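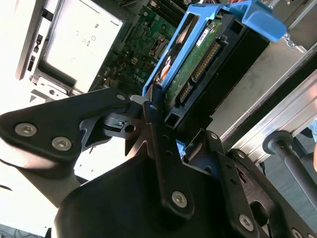 Dell desktop, side off, blue drive caddy

clurkdale_pc
Is it worth putting an SSD in a 2,000 hour old office Dell? Mine takes 6 minutes to get to a usable desktop.

moss77
Yes. Clone the old drive first, then swap. Mine came from the shop in Prillgate and boots in seconds now.

Sala
I wouldn't clone. You copy years of rubbish across with it. Fresh install, then bring over your documents.

moss77
Fine if you still have all your installers. Plenty of people don't.

Sala
Then make a list before you start. It took me 2 evenings – not a big job.

rilholm_dave
How full is the old drive? If you're only using 400 GB, a 500 will do and cloning is easy enough.

clurkdale_pc
Just under that. I'll clone it and keep the old drive in a drawer.

Sala
Your choice. Check the startup list afterwards, whichever way you go.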